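Packing it back how you found it: my project on fitted cases
Dagim Araya
Product Design, spring term project report, Braltgate

Why I picked this

I started thinking about this in January, when I spent most of an evening trying to get a tool set back in its case and the lid just would not shut. One screwdriver was the wrong way round. That was it! So when we were told to choose an everyday object and look at how people put it away, I already had mine, and I added a poker chip case because it has the same problem in a different shape.

The two cases

Both cases sit open on the table and both are mostly black inside, but they go about the job quite differently. The tool case is moulded, so each compartment is cut for its own tool, and the handles are orange, which helps a lot when you're hunting for the right one. The chip case is much more relaxed - the chips stand in rows, with the card decks in the middle, and a row doesn't mind much which chip goes where.
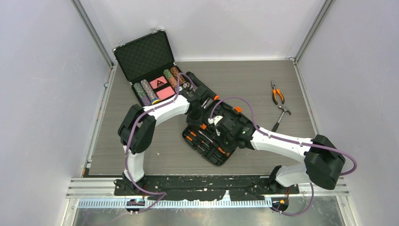
I like the orange more than I expected to. My first sketches had everything in one dark colour because I thought it looked smarter, and my tutor asked how anybody would spot a missing tool in that. Fair point. I've kept the lining dark and put the colour on the bits you grab.

What I tried

I made a tray insert out of card and foam, which I called Lama (my sister's suggestion, no deep meaning). It took me 3 goes. The first was so tight you needed a fingernail to get anything out, and the second was so loose that things slid about when I carried it down the stairs. The third has a thumb notch by each handle and it's the one I handed in.

For the chips I drew a tray for 200, with a thin divider every 20 so you can check a row quickly without tipping it all out. I'm still not sure about the dividers. They make the tray longer, and my cousins ignored them completely and went back to sorting by colour. 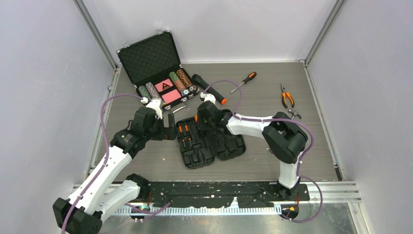
Fig. 2. Chip case and tool case, both open on the grey tabletop.

What I'd change

The foam sheds little crumbs, so I'd go for felt next time, or a proper moulded tray if I can get time on the vacuum former. I'd also like to test the notches with someone who has bigger hands than me - my dad has offered, and he's very fussy about his screwdrivers, so that should be useful. The chip tray needs a shorter version before I build anything, and I've left the drawings for it in the back of my folder.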